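Re: [hollis-household] Towels that won't stack straight

On 31/12/2021 a list member wrote:
> I've got 2 shelves in the linen press and neither of them looks
> tidy for longer than a day. The bath sheets slump and the hand
> towels vanish down the back. Does anybody fold in thirds? And do
> you do it on the bed or what?

Thirds, always! I held out for years folding in half and half again, and then we moved to the unit in Brustport where the cupboard is so shallow the door wouldn't shut on them (you should have heard the language). Thirds lengthways, then in half, then in half again if it's a big one, and put the fat rounded edge facing out so you can grab one without dragging the whole pile down with it.

As for where, I gave up on the bed. The doona is too squishy and you end up chasing the corners about. Anything flat and a bit grippy is better, and a square mat or a cloth-covered board does me nicely. I lay the towel out, smooth it from the middle, and get the corners sorted before I make a single fold, because if one's tucked under at the start you'll have a lump in the finished thing every time.
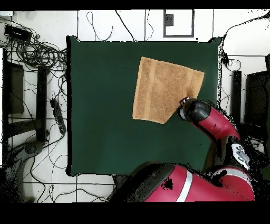 The woven bands near the ends are handy too, especially on plain tan or white ones where it's hard to see if you're straight. Line band up with band and the edges mostly look after themselves. Cheap towels go out of square after a few washes, mind you, so on those I trust the bands and let the hems do what they like.

Hand towels I roll and stand in a basket at the front. No more losing them down the back!

Cheers from a converted thirds folder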